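11 March 2021

Up at the usual hour, rain on the tin, no wind. Walked to the workshop by the back lane because the front one is still dug up for the water main. Coffee from the machine, which has been descaled at last and no longer tastes of it.

The day went to the bin. I have been putting off writing up its condition, and Lachlan Yule wants the notes before he quotes for a replacement, so I took the tray of blocks out, wiped what could be wiped and put the blocks back a few at a time to see where they settle.

General condition first. The folds are sound. I ran a thumbnail along every seam I could reach and found no lifting. The flared walls are doing what they were drawn to do, and a block dropped against one of them slides to the floor and stays there. My original drawing had the walls vertical, and Lachlan talked me out of it in November. He was right and I have told him so.

The floor is another matter. It is scuffed all over, whitish marks with finer scratches running through them. None of them catches a fingernail. Lachlan thinks the scratching is cosmetic and I mostly agree, except that the glare off a scuffed floor is uneven and the pale blocks are harder to pick out by eye than they were. I had proposed a coat of something matt. He says any paint will be off in a fortnight and we will then have flakes to sweep up as well as scratches. We left it there.

The two holes in the floor I would like gone from the next one. Grit goes down them and ends up on the bench. I had the vacuum out twice before lunch — the second time for a quantity of sawdust that I can only have brought in on my own sleeves.

The smudge on the back wall did not come off. I tried warm water, then dish soap, then the citrus cleaner from under the sink, then methylated spirits on a rag, in that order, 90 seconds each with the timer running. The rag came away grey from the spirits and the wall looked the same as before. It may be in the surface of the metal by now. I have written it down as staining, no action.

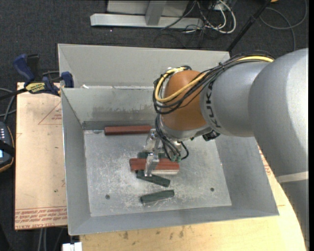 The bin with six blocks showing, red one against the back wall.

The blocks behave differently according to where they come to rest, and this was the useful part of the day. One lying flat along the base of the back wall is the awkward case, with no room behind it for fingers of any kind. One lying across another is easier to get hold of but brings its neighbour along. A block on its own near the front wall gives no trouble. I tried the same arrangements by hand, using only thumb and forefinger and approaching from straight above, and had the same complaints in the same places.

The remedy for the back wall case is a fillet, a small sloping strip along the base so that nothing can sit hard against it. Lachlan would fold it into the sheet. I would sooner have it as a loose piece, to be lifted out for cleaning. A loose piece will rattle. A folded one will cost more, and he has not said how much more. I have asked for both prices.

Rang Endham in the afternoon about sheet. They can do the same gauge in the same finish, minimum order of 300 dollars, which is more metal than the job needs. The offcuts could go towards the lid for the scrap box, a thing I have been meaning to make for longer than I care to put down here. Caron would do a smaller quantity but charge for the cutting, and the last lot I had from them arrived with a bow in it. Going with Endham unless Lachlan objects.

Lunch was the rest of the soup. Ate it standing at the sink with the radio on.

Spent an hour afterwards on the benches. The tops have moved a little over the summer and one join now has a lip I can feel with my palm. Put a straightedge across it and got 2 mm at the worst point. Planed nothing, as the damp will probably bring some of it back. The carpet needs a proper clean. It is dark enough to hide most things, and so I stop looking at it, and then I kneel on a screw. Found 2 of those today, both mine. They have gone back in the jar.

To do, before the weekend if I can manage it:
Send the condition notes to Lachlan, with the dimensions in millimetres this time.
Redraw the back wall with the fillet, loose and folded versions.
Ask whether the holes can be left out of the next floor.
New rags.
Return the torque driver to Cestix, it is overdue.

Home by six. Still raining. The gutter over the side door is running down the wall again at the same bracket, and I stood under the eave with the torch looking at it for a good while without deciding anything. Sausages and the last of the beans. Read a chapter and a half and did the electricity bill.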